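May, bench notes, conveyor corner

Spent the whole morning on the roller lanes and I'm so glad I finally did. Suryani has been asking since winter for a proper write-up of how the blue bins and the cartons share the line, and I kept putting it off because I thought it would be dull. It's not dull at all! There's a lot going on down there once you get low and look along the rollers.

White rollers, blue bins, and one big carton:
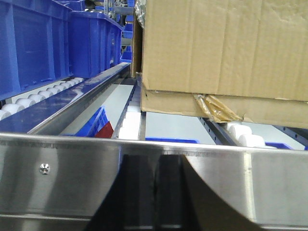
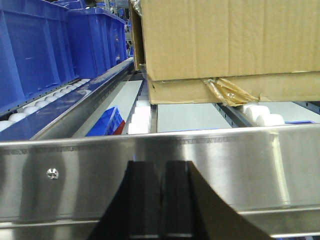

First job was spinning rollers by hand, one at a time, listening. Most of them just whisper. Two were gritty, both on the carton side, and I marked their ends with wax pencil. Sipho says to pop them out and wash the bearings before ordering anything, so that's first thing tomorrow. If they still grind after that we have spares in the Witham drawer (bottom one, sticks a bit, lift and pull).

Then bins. I pushed a loaded one down the lane 50 times with the same shove, more or less, and wrote down every time it drifted toward the rail. I really like how well the ribbed bins behave. The bottoms are stiff and they go straight. Cartons are another story - the bottom flaps sag, and a saggy flap finds every gap there is. Jolanta had a lovely idea for this, a sheet of thin board slipped inside the carton before it's packed. Tried it with a scrap from the Majimbun delivery and the carton went down the lane like it was on ice. Want to do this again with heavier contents.

Tape: please, everyone, press the ends down. Loose tape and rollers don't mix. I went round with the hand roller and it took no time. Farah wants to try the paper tape from Stadness instead, and I'm all for it, it tears clean and smells nice too.

Measured the test bin at 600 mm long, outside, lip to lip. The sheet on the wall says 610, so either the sheet is for the older Erkov bins or somebody measured with a sleeve in the way. Correct it once Rohani has checked another one.

Wiped down the stainless with the blue cloth and plain water. Don't use the citrus stuff, it leaves streaks that show up as soon as the lights are on.

To do:
wash the gritty bearings
cut more board inserts, slightly under carton size, round the corners
repeat the drift runs with cartons, same shove, same person
ask Farah for one roll of the paper tape
new label for the Witham drawer

Run 61 in the old log has drift numbers for cartons with no insert, use those to compare.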